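From: Waldemar Tomaszewski
To: zinbridge-users list
Subject: Re: Old desktops as backup boxes, worth it?

On a morning in September, Salamatu Ankrah wrote:

> We have a few retired desktop towers in the back office at Kwofie and my
> manager would like to use one as a backup machine for the front desk and
> the accounts folder. The other choice is to pay for more online storage.
> Our line is slow and drops in the afternoon. The accounts folder is 66 GB
> and does not grow much. Has anyone on the list done this for a small
> office? What would you do differently?
>
> Also, does Zinbridge care if the target is on the same network?
>
> Salamatu

Salamatu,

Your last question first. Zinbridge does not care. It only needs a path it can write to and a login that works. Give the backup its own login, with rights to the backup folder and nowhere else. If somebody opens a bad attachment at the front desk, you do not want that account to be able to write over the copies.

I set up the same kind of thing for the Wekilberg office and it is still running. With 66 GB and a slow line I would do the nightly copy locally and leave the online storage for the few files you could not stand to lose. The first full copy over a line like yours could take days. On the local network ours finished overnight.

Put a new drive in it. The old tower is fine, the old drive is not something to trust with the only second copy. We kept the original drive for the system and put the backups on a separate one, so that when the system breaks you can pull the data drive and read it in another machine. Write the date you bought it on a piece of tape and stick it on the case.
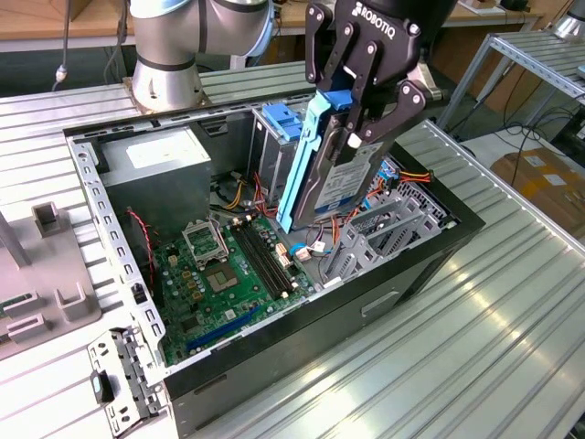 Check the clock too. Old boards lose the time when the small battery is flat, and then your backups get strange dates and Zinbridge may decide to keep the wrong ones. Ours came up several years behind after a power cut. A new battery fixed it.

For the schedule, we run at 2 in the morning and keep daily copies for two weeks, then one a month. Ayuba Nutsugah wanted hourly copies and we tried that for a while. Every run slowed down the shared folder and people complained. Once a night is enough for an office where most of the typing is done before lunch.

Things I would do differently:

Turn on the mail report from the first day. We left it off and the job had been failing for 5 nights before Cecilia Abubakari went looking for a spreadsheet she had deleted. The log had 902 lines of the same error in it, all about one file that was held open by the accounts program. Close that program at night or exclude its lock file.

Test a restore. Pick a folder, restore it to a different place and open some of the files. I do it at the start of each month and it takes almost no time.

Keep a copy somewhere else. A box in the back office will not help you after a fire or a burst pipe. We have 2 external drives that trade places, one in the office and one at the Pratutau branch. Selorm Arthur carries them over when he goes for the monthly meeting. If you do this, encrypt them and keep the passphrase on paper in both places.

As for the cost, a tower left on all day does use more power than a small storage unit. If your manager asks, set it to wake before the job and shut down after. The setting is in the BIOS, usually under power, and the name is different on every make.

I can send you our exclude list if you want it. It is for version 5, so check it against what you are running.

Waldemar

--
To leave this list, send a blank message with "unsubscribe" in the subject line.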